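Le four qui fait ding sans chauffer

Il y a dans les catalogues de jouets une catégorie qui prospère chaque automne : la dînette « pour de vrai ». On y promet des légumes à la bonne taille, un plan de travail à la bonne hauteur, des gestes de cuisine. Chez Nimia, petite maison qui édite ce genre de coffrets, on parle d'« initiation au repas ». J'ai demandé ce que cela voulait dire. On m'a renvoyée au dépliant.

Le dépliant ne le dit pas non plus. Il vante en revanche les vertus du mini-four posé à côté des légumes factices, un vrai petit four de comptoir, blanc cassé, que l'adulte est censé laisser débranché. Poignée beige, étiquette d'avertissement rouge et blanche sur la carrosserie : de quoi faire sérieux.
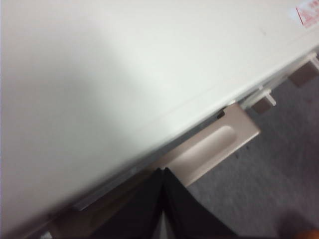 Un enfant apprend-il à cuisiner avec un four éteint ? Il apprend à ouvrir une porte, à poser quelque chose sur une grille et à refermer. Pour la cuisson, il faudra un adulte, une prise et un légume qui pousse dans la terre.

Ilze Žukauskas, qui anime des ateliers à la ludothèque de Greritz, défend pourtant la formule. Elle a vu défiler les cuisines en bois de chez Teuber, à près de 600 euros l'ensemble, et les marchandes en carton qui ne passent pas l'hiver. Le four de comptoir lui paraît plus franc : c'est le même qu'à la maison, il s'ouvre pareil, il pèse son poids. Soit. Mais la maison, justement, c'est l'endroit où l'on répète qu'il ne faut pas y toucher. Je vois mal un enfant de 4 ans faire la différence entre celui du mardi matin et celui du gratin.

Restent les légumes. L'aubergine violette brille comme jamais aubergine n'a brillé au marché, avec son chapeau d'un jaune tirant sur le vert. Le catalogue la dit « fidèle ». Fidèle à quoi ? À l'idée qu'on se fait d'une aubergine quand on n'en achète pas.
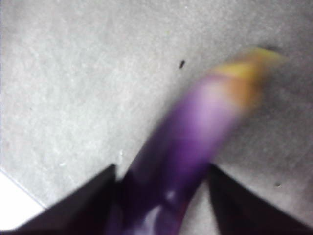 Fivum, lectrice de ces pages, m'écrivait en février que je cherchais querelle à un jouet. Son fils, ajoutait-elle, n'avait jamais accepté une vraie aubergine dans son assiette avant d'avoir promené la fausse pendant 2 semaines dans toute la maison. L'argument est joli. Je note qu'il ne dit rien du goût, ni de ce que le garçon a fait de l'assiette une fois servie.

Les fabricants adorent ces récits, qui ne coûtent rien et ne se vérifient pas. Le coffret, lui, se vend 50 euros sans le four. À ce prix, on emporte une aubergine, un épi de maïs orange et une patate douce brune, alignés au bord du plan de travail comme à l'étal. Pourquoi ces trois-là ? Le maïs orange, surtout, m'intrigue : il faut avoir beaucoup d'indulgence pour les coloristes. 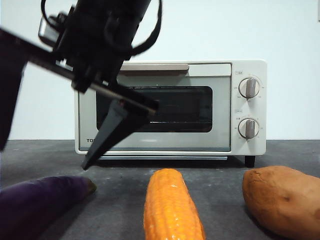
Et puis il y a la question de la grille. Dans un four de cette taille, une aubergine entière se coupe en deux, se quadrille, s'arrose d'huile. La fausse ne se coupe pas. L'enfant la pose donc telle quelle, attend, la reprend. On a supprimé l'épluchage, le couteau, les pépins, l'odeur, le plat à récurer, et l'on appelle cela un repas.

Je ne demande pas qu'on jette les dînettes. J'ai gardé la mienne, un réchaud en tôle cabossée qui n'initiait à rien du tout et sur lequel j'ai fait bouillir des litres de gravier. Aucun dépliant ne l'accompagnait. Ma mère, pendant ce temps, me laissait écosser les petits pois, les vrais, et en perdre la moitié sous le buffet.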